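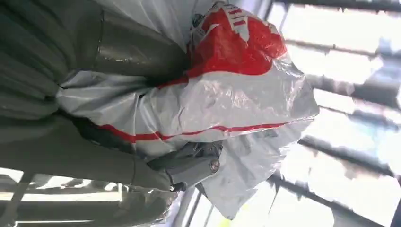 White plastic bag with red printing.

Stulura: a word list of shop and market talk
2 min read

Hi, and thanks for stopping by! Stulura is my list of 1,427 phrases people say at the till, in line, or across a market stall (mostly grumbling about prices, I'll admit). I typed all of it up myself, so blame me for the typos.

## What's in it

One row per phrase, with the town, the speaker's age band and my best guess at a meaning. Of those, 665 come from Sallberg and the rest from Grube and the villages past it.

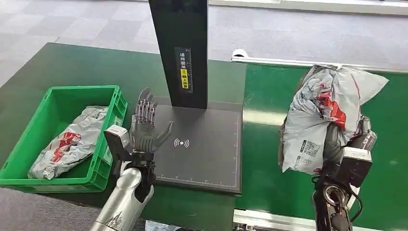
I kept spellings the way I heard them, so "dusska" and "duska" are separate rows. Merge them if you like! The age column is blank in 19 rows where I forgot to ask.

## Using it

It's a plain CSV, tabs not commas, sorry. Anything goes except selling it. Wolfram Steinbach checked the Grube rows and he's much fussier than me, so trust those more. Last update 2/11/20, next one in July if I get the time.

Related
- Dusska: bus stop small talk
- Sallberg street nicknames

Comments

marlo_k: Row 2 is what my grandma says when she's shortchanged, love it

tinpot: Any chance of audio?

hedda: The Grube rows opened fine for me, the others needed UTF-8.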